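Bond Ladder Questions I Keep Getting

Updated 2020-08-13

I write the Pundow newsletter from my kitchen, and my inbox fills up with the same bond questions over and over. So I put my answers on one page. I'm a hobby investor with a spreadsheet, not an adviser, so please check anything big with somebody who knows your situation!

What is a bond ladder, anyway?

It's a bunch of bonds that come due at different times. Mine has 4 rungs. When the shortest one matures, I take the cash and buy a new one at the long end (or I spend it, which has happened).

How much do I need to start?

A lot of the corporate bonds I look at come in pieces of 1,000 dollars, so that's one rung. If that feels like a lot, a fund will let you in for less, but then you don't get a set date when your money comes back.

Rates are tiny. Why bother?

I ask myself this every January when I redo the spreadsheet. My answer so far is that I like knowing what's coming and when. If rates go up, I've always got something maturing soon that I can put to work at the better rate. If they go down, well, I've still got the older rungs paying the old coupon.

What happens if I sell early?

You get whatever somebody will pay that day. Could be more than you put in, could be less. I sold my Wirura bond 11 months before it was due and the dealer's spread ate a good chunk of my interest. I was grumpy for a week.

Do you own any Peltonen bonds?

Yes, one, and it's my longest rung at 60 months. Please don't buy it just on my say-so.
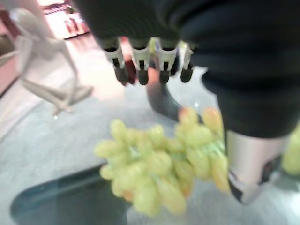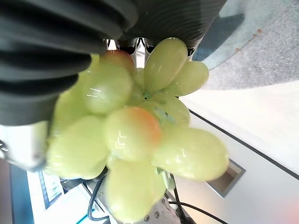

Which broker do you use?

Plemato, mostly out of habit. Their bond search is clunky, but the markup is shown before you hit the buy button, and I won't use a broker that hides it.

What about callable bonds?

I skip them in the ladder. The issuer can pay you back early, usually right when rates have dropped and you'd least like the cash back. Some people are fine with that for a bit more yield (fair enough!), but it messes up my dates.

Can I send you my own ladder to look at?

Sure, send it over, just take your account numbers off first. I'm slow with replies in the summer.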